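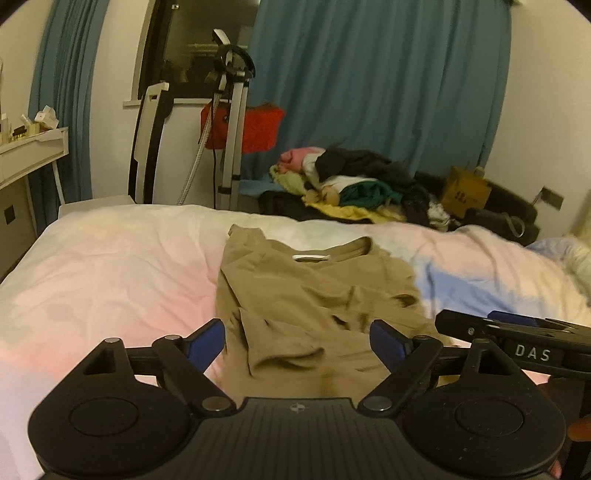
What did our group want to find out by going to the Moladance open day?
We wanted to see how a robot is taught to handle clothes, and how much of that teaching is still done by people using their own hands.

Our report covers the visit our class made to the Moladance workshop in Clidville on 2023-11-13. There were 18 of us on the coach, plus two teachers, and I must say the welcome was lovely, with hot tea and a very generous plate of biscuits before we had even taken our coats off.

The first part was a talk about why cloth is so difficult. A box keeps its shape when you pick it up, but a T-shirt can land in any number of ways, and it will have different creases each time you put it down. Our guide told us they had saved 2228 recordings of shirts being handled for their Jiltier project (the name comes from an old office joke, which she tried to explain and we didn't quite follow!).

After that came the demonstration, which was everyone's favourite part. We learnt that the person holding the gripper has to move slowly and keep the fingers open until they are just over the cloth, then close them gently on a single fold. It looks easy and it really isn't. When my turn came I picked up far too much material and the sleeve came along with it, and my partner did much better on her second go.

We also asked whether a robot would soon be doing the ironing at home. The guide laughed and said she would like one too, but that folding a plain shirt neatly was quite enough for them until March at least.

For our own project we have decided to compare cotton and wool, using kitchen tongs with rubber ends, and to write down which fabric slips more often. Our results are in the next section, along with the drawings we made on the coach home.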